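**Ticket 1000 – Desktop loses clock settings at startup**

Reported by: Marilou Ignacio, Wivton front office
Assigned to: Katalin Borbély, Onsri Equipment Services
Priority: 2
Status: Open, awaiting part

**Reported problem**
The desktop starts with the wrong time and stops at a setup message. The user resets the clock each morning and the setting is lost overnight.

**Log**

- 8:40 a.m. – Ticket accepted. User asked to save open work and release the unit.
- 9:15 a.m. – Clock set in the setup menu. Power removed for 12 minutes. Setting lost on restart.
- 9:50 a.m. – Power cord disconnected and side cover removed. Coin cell tested low. The processor is not suspected and is to remain in its socket.
- 10:20 a.m. – Replacement cell requested from Oranuch Nakpan in Stores. Stock is at zero – next delivery is expected in August.

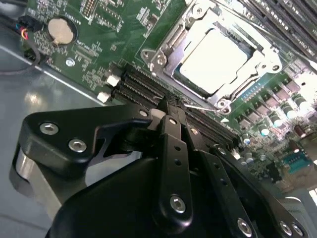 *Motherboard in chassis: coin cell in its black holder, processor socket with retention lever.*

**Next steps**
Fit the new cell, set the clock and repeat the 12-minute power test. Amnuay Paisan will confirm the result with the user before the ticket is closed.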